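Search this forum Search Advanced

Brain tanning vs. bark tanning for reindeer and deer hides

hollowrasp
I have raw hides in the chest freezer, salted, and want to start in October. Most of what I read says bark for anything that will see moisture. My intended use is mitts and a seat cover, hair on. Bath would be Akanda spruce bark extract at 100 grams per liter. Is that too strong for a first bath on a thin skin?

tarn_614
Too strong. A strong liquor fixes the outer layers first and the center stays raw, what the old books call case hardening. Start weak and raise it every 3 days. Cut a sliver from the neck and check that the color goes all the way through before you move on.

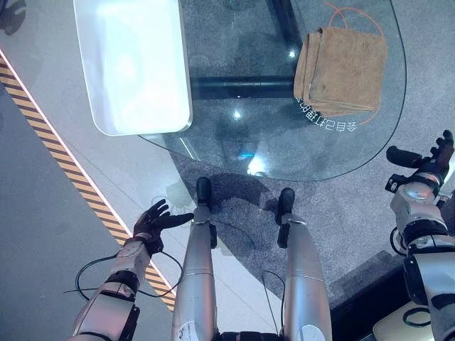
Folded brown towel and white tray on the glass table.

Also, reindeer hair is hollow and brittle. For a seat cover it will shed whatever you tan it with. Leg skins are the usual choice for mitts. The hair there is short and dense.

3 replies hidden. Show

Enda Rafferty
I disagree on bark for hair-on work. Weeks in liquor gives the hair time to slip, and it stains pale hair. Alum or a fat tan, then smoke from the flesh side only. I have used Plasura neatsfoot oil warmed to hand heat, worked in while the skin is still damp.

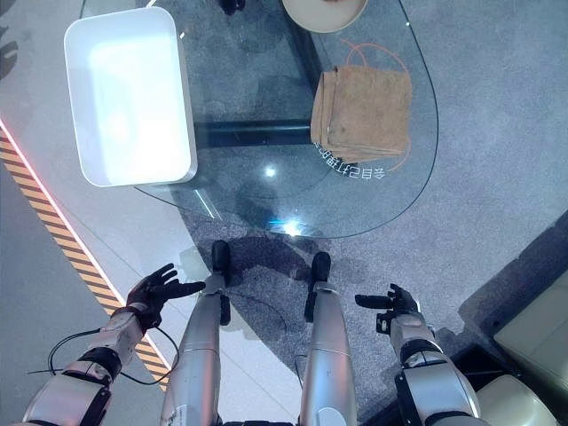

Uslow Hide & Fur Club, Home Tanning Section

hollowrasp
Can alum-tawed skin get wet? I read that it washes out.

Enda Rafferty
It does wash out. Smoke doesn't fully fix that. A wetting in snow is tolerable, a soaking is not.

tarn_614
Then it is the wrong tan for mitts. Bark applied as a paste to the flesh side keeps the hair out of the liquor and answers the staining point. Fold flesh to flesh, scrape off, reapply. It takes longer on the neck, so thin that first. I use a Domden scraper with the corners rounded off.

Enda Rafferty
Paste works on leg skins. On a full back hide I have never had it go through evenly.

hollowrasp
Leg skins by paste, then. For the back hide I could do alum and keep it indoors. How much salt with the alum?

tarn_614
200 grams alum to 100 grams salt, dissolved separately and combined cool. Without the salt the acid swells the skin.
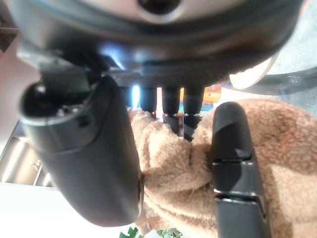
birchknee
Check the hair before any of this. Pull a pinch from the belly on each hide after thawing. If it comes out freely, slip has started and no tan will set it back. Dehair that one and make rawhide.

614 views 3 shares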